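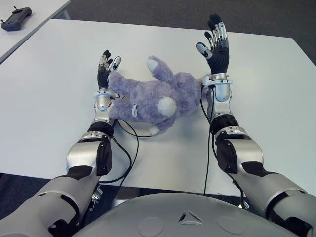 Endard Publishes Handling Practice for Two-Armed Robots Working With Soft Goods

FLIRTON – Endard has released the first edition of its practice document for two-armed robots that handle plush toys, cushions and other soft goods at a table. The document, titled Cerkus, sets out 112 clauses on hand setup, cable routing, contact limits and record keeping. It takes effect in December for all work carried out at Endard's Flirton site and is open to outside users from the same month.

Cerkus was drafted with Fashola, which makes sewn and stuffed goods and supplied the test items. It is a voluntary document. It does not replace national law or any machine safety standard that already applies to the robot, the table or the room.

Scope

The document covers fixed robots with two arms and fingered hands, working on items that change shape when touched. It covers handling by one hand, handling by both hands, and the case where one hand touches the item while the other stays clear. Mobile robots, suction tools and items over 3 kilograms are outside the scope of the first edition.

Main requirements

Contact. The side of a finger or thumb may rest on a soft item before a grasp begins. Contact force before the grasp is limited to 3 newtons per finger. The hand that is not in contact must hold its position until the control software has logged the first touch.

Cables. Cables that leave the wrist must have enough slack for the full planned motion. The operator checks the path of each cable before a run and again after any change to the wrist hardware. A cable that lies under or against the item is recorded as a cable contact, and the run may not be used to show compliance with the grasp clauses.

Work surface. The table must be plain, level and free of sharp edges within reach of either hand. A plain light surface is preferred where cameras are used to locate the item. Remote controls and other hand-held devices are kept off the work surface during a run – a second table is acceptable.

Fingertips. Caps and coverings are inspected every 500 cycles for cracks, lifting edges and trapped fiber. A damaged cap is replaced before the next run. Taping over a damaged cap is not permitted.

Test items. Tags, ears, limbs and other loose parts stay on the item during testing. Each item is given a number and is retired after 100 runs, or earlier if a seam opens.

Records

Each run log states the item number, the software version, the start position of both hands and the reason for any stop. Operators also note the starting pose of the item, such as on its side or face down. Logs are kept for 3 years. Entries may be corrected but not deleted, and the original entry must remain readable.

Changes from the draft

Comments on the public draft led to two changes. The clause on cable slack, which had given a single fixed length, now refers to the planned motion. The inspection interval for fingertip caps is now counted in cycles instead of hours of operation. A proposed clause on washing test items between runs was withdrawn and will be considered for the second edition.

Availability

Cerkus is free to download in English from the Endard website. Printed copies can be ordered from the Flirton office. Comments on the first edition should be sent in writing and must give the clause number, the proposed wording and a short technical reason.

About Endard

Endard tests robot arms and hands and writes working procedures for their use. Its offices and test rooms are in Flirton.

Media contact: Endard Press Office, Flirton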